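Home Projects Team Resources Contact

Search this site... Go

Filed under: Student Projects / Manipulation / Software

Nimel: a small task layer for tabletop pick and place

Final report, Kwame Dogbe

What I set out to do

The lab arm already moves fine when you send it poses. What was missing was the part in between – something that takes "put the orange ball in the bowl" and turns it into a sequence of motions that doesn't fall over the first time a detection drops out. Last year's code (Tetteh) did this with one long script and a lot of sleeps. Worked in the demo, broke whenever anybody moved the table.

Nimel replaces the script. Three parts: perception node, planner, executor. Written in Python, except the gripper driver, which I left alone.

Perception

Color segmentation plus depth, no learned model. I wanted to try one but the labeling would have eaten the whole semester. Each blob gets a label, a centroid and a rough radius, then a filter over the last few messages so that a single bad reading can't make the target jump.

Problem I should have seen coming: colors in the background. The detector happily reported orange objects all over the tablecloth check. Fix was to fit the table plane first and throw out anything flat on it before looking at color. After that the false orange hits mostly went away, except near the table edge where the plane fit gets worse. Still open.

Shiny metal is the other one. Depth on polished steel comes back with holes, so the bowl detector sees half a rim and guesses. I ended up storing container positions at startup from several views and only updating them when the new fit is good enough.

The test setup has the gripper pointing down over a round table, with red bowls, a steel bowl, a white cup and a few toy items to move between them.

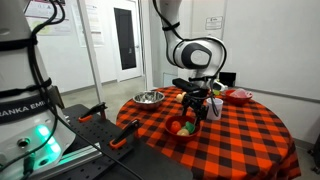
Planning

Two levels. The top level is a short list of actions (approach, grasp, lift, carry, release) with a check before and after each one. If a check fails it goes back one step, not to the beginning. Sounds obvious, took two weeks.

The bottom level is a sampling planner with a limit of 200 attempts per motion. Collision scene is the table, the containers as cylinders, and a box around the base. Cables are not modeled. Instead I limited the wrist rotation so the arm can't wind itself up, wich costs some reachable poses at the back of the table.

Carry motions go through a fixed height above the tallest container. Slower than it needs to be. Did not tune this.

Execution and timing

Timeout for each action is 3000 ms. First version had the timeout in the planner AND in the executor, so a slow plan could be cancelled by one and retried by the other at the same time. Found this only after adding logs. The merged log viewer, Sukero, is a small web page that puts perception, planner and gripper messages on one timeline. Probably the most useful thing I wrote and it wasn't even in the proposal.

The longest log I went through by hand was 1928 lines. Do not reccomend.

What doesn't work

– Clear or very pale objects. Segmentation threshold either misses them or grabs the tablecloth too.
– Objects leaning on a bowl wall. Grasp check passes, fingers close on the rim.
– Restarting the perception node while the executor is running. Just restart everything.

If someone picks this up

Start with the config file, all the thresholds are in there and most of them are commented. Calibration between camera and gripper has to be redone any time the mount is touched, even a little. I would also swap the cylinders for proper meshes, and try the Drillora planner wrapper on the carry motions – I got it building in August but never got it to accept the wrist limits. Branch is called drillora-test, it's a mess, sorry.

Tags: motion planning, perception, python, gripper, student report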